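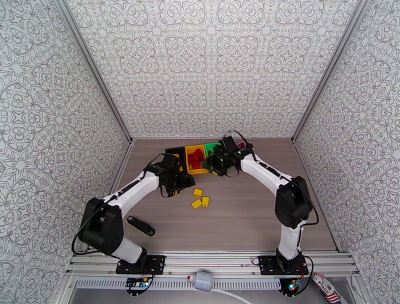

Sorting bins and blocks on a wood-grain tabletop, with the yellow bin holding the red pieces.

Virutari Color Sorting Set
Item no. 1312

The Virutari set is a tabletop sorting kit made up of open containers and small colored blocks. It suits classrooms, therapy rooms and any bench where small parts need to be put in their place. The containers stand in a row at the back of the table, which leaves the front free for working.

Containers
Bins come in yellow and green. The tray is black and works well as a catch-all for pieces that haven't been sorted yet. All of them are open at the top and can be lined up in any order. You don't have to match block color to bin color - plenty of our customers mix them on purpose to make the task harder.

Blocks
Sold in bags of 32, one color per bag. Red and yellow are in stock. Green is expected back in April. Blocks from the older Umside set are a little larger but can be used in the same bins.

Care
Wipe the bins and tray with a damp cloth and mild soap. Wash blocks by hand and let them dry before putting them away. Do not put any part of the set in the dishwasher.

Not recommended for children under 3. Small parts.

Ordering
Orders ship from Buvside within 5 working days. Spare bins can be bought one at a time - please give the color when ordering. Unopened bags of blocks can be returned, opened bags cannot.

See also: Åberg stacking trays, Umside storage lids, replacement labels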